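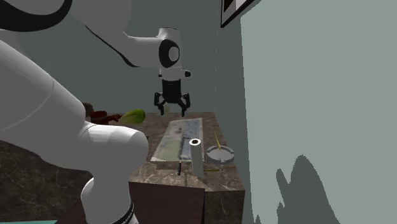

**Lurdes Frazão**
Coordenadora de redação, Prendeo

22/11/2021

O Prendeo procura um(a) jornalista para a secção de polícia e tribunais, com base em Jostgate. A vaga resulta da saída de um membro da equipa e o contrato é de um ano, renovável.

## O trabalho

- Acompanhar julgamentos e leituras de sentença no tribunal de Jostgate, em regra em dois ou três dias por semana.
- Confirmar ocorrências com a polícia, os bombeiros e os serviços prisionais e escrever notícias curtas no próprio dia.
- Preparar uma peça mais longa por mês. Temos em curso um trabalho sobre prisão preventiva e atrasos processuais, que passará para quem entrar.
- Integrar a escala de fim de semana, 2 turnos por mês – a escala é afixada com 15 dias de antecedência.

A secção partilha o arquivo com a agência Drudero. O acesso é dado na primeira semana, depois de assinado o acordo de confidencialidade.

## O que pedimos

Experiência anterior em redação, ainda que em estágio. Português escrito sem falhas e inglês suficiente para ler um acórdão ou um comunicado. Carta de condução. Conhecimentos de processo penal contam a favor, tal como a prática de pedir documentos a entidades públicas.

Quem se candidata deve saber quando um nome pode ser publicado e quando não pode. Haverá uma prova escrita sobre este ponto.

## Condições

Horário de 35 horas semanais, subsídio de refeição e passe mensal pago. As deslocações em viatura própria são reembolsadas ao quilómetro. O salário segue a tabela interna, enviada a quem passar à prova. Entrada prevista para janeiro.

## Candidaturas

Enviar currículo, três textos publicados e uma carta de uma página para a redação do Prendeo, Edifício Yüksel, sala 33, Jostgate, com a referência 585 no envelope. Também aceitamos entrega em mão na receção, das 9h às 17h. O prazo termina a 10 de dezembro.

Respondemos a todas as candidaturas – também às que não seguirem para a prova.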